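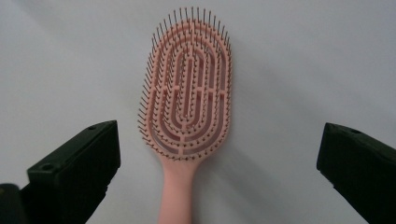 ピンク色の、すきまのあるヘアブラシ

かみのけのからまりと、ブラシのひみつ

朝の7時ごろ、かがみの前で「いたい!」と言ったことはありますか。ねている間に、かみのけがからまって、ブラシが止まってしまいます。むりにひっぱると、頭の皮がいたくなります。なみだが出る人もいると思います。

このページでは、かみのけがどうしてからまるのか、そして、からまりをほどくためのブラシが、どうしてあんな形をしているのかを、いっしょに考えます。むずかしい言葉が出たときは、そのそばに説明を書きました。ゆっくり読んでください。

かみのけは、つるつるではありません

かみのけを一本、指でつまんで見てください。目で見ると、つるつるの糸のようです。でも、けんび鏡という、小さいものを大きく見る道具で見ると、表面にうすいうろこのようなものが、たくさんかさなっています。やねのかわらにも似ています。このうろこの名前は「キューティクル」といいます。

キューティクルは、根もとから毛の先のほうへ向かって、かさなっています。ですから、根もとから毛先へ指をすべらせると、するっと動きます。反対に、毛先から根もとへ指を動かすと、少しひっかかる感じがします。家の人に長いかみのけを一本もらって、ためしてみてください。目をとじてさわると、ちがいがわかりやすいです。

キューティクルがきちんととじているとき、かみのけどうしはよくすべります。かわいたり、強くこすったりすると、うろこのはしが少しうき上がります。すると、となりの毛とひっかかりやすくなります。

どんなときに、からまりますか

一つめは、ねているときです。わたしたちは、ねている間に何回も体の向きをかえます。そのたびに、かみのけはまくらとこすれます。

二つめは、風がふいているときです。長いかみのけは風の中であちこちに動いて、ほかの毛の下をくぐったり、上を通ったりします。ひもをはこに入れて、はこをふると、ひもが自分でむすび目を作ることがあります。かみのけにも、これと似たことがおこります。

三つめは、マフラーやセーターのえりのところです。首のうしろの毛は、服といつもこすれています。ですから、頭の上のほうより、首のうしろのほうがからまりやすいです。わたしの国でも、冬になると、子どもたちは首のうしろのからまりにこまっていました。

くるくるしたくせ毛の人は、まっすぐな毛の人より、からまりやすいことがあります。毛がまがっているので、となりの毛と出会う場所が多いのです。それは悪いことではありません。かみのけには、いろいろな形があります。

ブラシのピンを見てみましょう

ブラシには、細いぼうのようなものがたくさん立っています。これを「ピン」とよぶことにします。毛でできたブラシもありますが、からまりをほどくためのブラシには、ピンのものがよくあります。

写真のブラシでは、ピンクの部分から、もっとこい色のピンが立っています。そして多くのピンの先に、小さな丸い玉がついています。

この丸い玉は、何のためでしょうか。えんぴつの先で手のひらをおすと、いたいですね。では、えんぴつの先に小さなねんどの玉をつけて、そっとおしてみたら、どうでしょうか。力が少し広い場所に分かれるので、いたさがずっと小さくなります。ブラシの玉も同じです。ピンの先が頭の皮にあたっても、ちくちくしにくくなります。

でも、玉が大きすぎると、こんどは毛が玉にひっかかります。小さすぎると、頭がいたいです。作る人は、ちょうどいい大きさをさがさなければなりません。小さな玉ですが、考えることはたくさんあります。

まがるピン、まがらないピン

おうちにあるブラシのピンを、指でそっとおしてみてください。すぐにまがりますか。それとも、かたいですか。

まがるピンは、からまったところに来ると、力にまけて少しにげます。にげながら、少しずつ毛を分けていきます。かたいピンは、にげません。そのかわり、毛の多い人のかみのけの、おくのほうまでとどきやすいです。どちらがいいかは、人によってちがいます。

ピンの長さも大事です。短いピンだけのブラシでは、毛がたくさんあると、上のほうだけがきれいになって、中のからまりがのこってしまうことがあります。きれいに見えたのに、手を入れるとごわごわしている。そういうときは、毛を少しずつ分けて、とかしてみてください。

すきまには、しごとがあります

もう一度、写真を見てください。ピンの立っているところは、一まいの板ではありません。細長いわが、大きいものから小さいものへ、内がわにならんでいます。池に石をなげたときに広がる、水のわを思い出しました。(池のわは丸いですが、こちらは長い丸です。)わとわの間はあいていて、下の台が見えます。ところどころ、短い橋のような部分が、となりのわとつないでいます。横のほうは、小さなはしごのようです。

もし、橋が一つもなかったら、わはばらばらになってしまいます。もし、すきまが全部うまっていたら、ただの板です。すきまと橋の両方があって、この形になっています。

すきまのいいところを、いくつか考えてみましょう。

まず、空気が通ります。ドライヤーでかわかしながらとかすとき、あたたかい風がすきまを通って、毛にとどきます。板のようなブラシだと、風は板にあたって、横へにげてしまいます。

次に、水がたまりにくいです。おふろのあとで使ったブラシには、水のつぶがつきます。すきまがあれば、水は下に落ちることができます。早くかわいたブラシは、気持ちよく使えます。

それから、少し動くことができます。あつい板はなかなかまがりませんが、細いわは、おされると少したわむことがあります。「たわむ」というのは、力をうけて、ゆるくまがることです。頭は丸いですから、ブラシが少したわむと、頭の形に合いやすくなります。どのくらいたわむかは、材料や、わの太さによってちがいます。

おうちでできる実験

毛糸と、紙の皿と、フォークを使います。かみのけのかわりに、毛糸を使う実験です。

毛糸を、えんぴつくらいの長さに切ります。8本切ってください。かた方のはしをまとめて、テープで皿にとめます。これが「頭」です。のこりの毛糸を手でくしゃくしゃにして、からまりを作ります。むすび目をかたくしないでください。あとでほどけなくなります。

はじめに、フォークを根もと、つまりテープの近くに入れて、下まで一気に引いてみます。どうなりますか。からまりが下のほうへおされて、だんだんかたい玉になることが多いです。

次に、もう一度同じようにからまりを作ります。こんどは毛先から始めます。毛先だけをとかして、少し上へ行って、また下までとかします。そして、もう少し上へ行きます。時間はかかりますが、手にかかる力は、さっきより小さいと思います。

やってみたことを、ノートに絵で書いておくといいです。わたしもこの実験をしたとき、青い毛糸が台所のいすの下からあとで出てきて、母にしかられました。終わったら、床もよく見てください。

いたくないとかしかた

かみのけが長い人は、毛先から始めます。手のひらより少し短いくらいの長さだけ、先にとかします。ブラシがすべるようになったら、少し上からとかします。最後に、根もとから毛先まで通します。

からまったところを見つけたら、その上の毛を、もうかた方の手でにぎってください。頭と、からまりの間をにぎるのです。そうすると、引っぱる力が手のところで止まって、頭の皮まで行きにくくなります。これをおぼえてから、わたしはブラシがこわくなくなりました。

ぬれたかみのけは、かわいた毛よりのびやすく、弱くなっています。タオルでごしごしこすらないで、タオルではさんで、水をすわせます。それから、指か、ピンの間が広いブラシで、ゆっくりとかします。くるくるした毛の人は、すこしぬれているときのほうが、とかしやすいことがあります。自分のかみのけに聞くつもりで、ためしてください。

大きなからまりは、ブラシの前に、指で二つに分けます。それでもほどけないときは、大人の人をよびましょう。自分ではさみで切ってはいけません。見えないところを切るのは、あぶないです。

ブラシのおそうじ

使っていると、ピンの間に、ぬけた毛がまきついてきます。かみのけは毎日少しずつぬけて、また新しく生えてきますから、心配しなくてもいいです。

まきついた毛は、細いぼうか、使わなくなったくしのはしで、うかせます。それから指でつまんで取ります。わとわの間にすきまがあるブラシなら、うらがわも見てください。ほこりが、橋のところにのこっていることがあります。

プラスチックのブラシは、ぬるい水にせっけんを少し入れて、やさしくあらえるものが多いです。古い歯ブラシでこすると、ピンの根もとまできれいになります。あらったら水をふって、ピンを下にして、タオルの上でかわかします。木や動物の毛でできたブラシは、水が苦手なことがありますから、家の人に聞いてからにしてください。

ブラシは、友だちとかしたり、かりたりしないほうがいいです。目に見えない小さなものが、いっしょにうつることがあります。

考えてみよう

自分でブラシを作るなら、どんな形にしたいですか。わたしのノートには、二つの絵があります。一つは「ロデックス(Lodex)」という名前で、ピンの長さが全部ちがいます。もう一つは「ジェレニエ(Jellenier)」で、うずまきの形です。うずまきには橋をいくつつけたらいいか、まだ決まっていません。

紙に大きな長い丸を書いて、その中に小さい長い丸を書いて、橋を書いてみてください。橋をへらすと、どこが弱くなるでしょうか。すきまを広くしたら、ピンはどこに立てますか。書けたら、おうちのブラシとならべて、くらべてみてください。

言葉のメモ

キューティクル:かみのけの表面にある、うすいうろこのようなもの。
ピン:ブラシに立っている、細いぼう。
たわむ:力をうけて、ゆるくまがること。
くせ毛:まっすぐではなく、まがったり、くるくるしたりしている毛。
けんび鏡:とても小さいものを、大きくして見る道具。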